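Trindcombe Athletic Department

The Trindcombe Athletic Department runs the sports side of Trindcombe College, and I've been keeping this entry going for long enough that I've stopped pretending to be neutral about it. It looks after 9 teams, from hockey and rowing down to a fencing squad of four, plus the Jirmont Hall, where the indoor sides play.

The hall holds 1267 people, which sounds modest until you've heard it during a cup tie! For years the bookings and the door money were handled by the college estates office, and the teams saw very little of either. Brijesh Tyagi, who became director of sport in February, got that changed on 14 April 1999, when the department took over the lettings, the bar and the ticket window (the window had one working blind and a queue that went out past the bike racks). 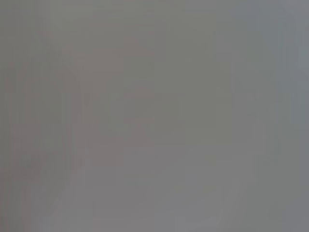
Kusum Mittal wrote in to say that I've been too kind about the handover, as season tickets went up the same month and the rowers still had to pay for their own minibus. Fair enough – I've checked the old price lists and she's right about the tickets. The minibus I can't settle either way.

Money has always been the sore point. The main sponsor is Flitico, whose name went on the basketball vests, and before them there was a small yearly grant from the Thakur fund, set aside for travel.

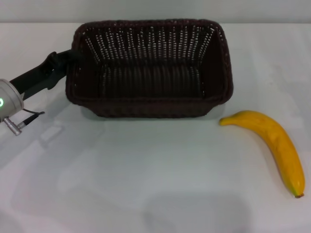 That grant paid for the women's basketball side to play away in the north for the first time, under Aranka Kun, and I still think theirs was the best season any Trindcombe team has had. They lost the opener badly, then won the next four on the trot, and Nisha Nautiyal finished as top scorer while playing half the matches with a strapped wrist.

The club colours are bottle green and white. Older programmes show a maroon stripe as well – I'd love to know when it was dropped, if anyone has one from before the hall opened.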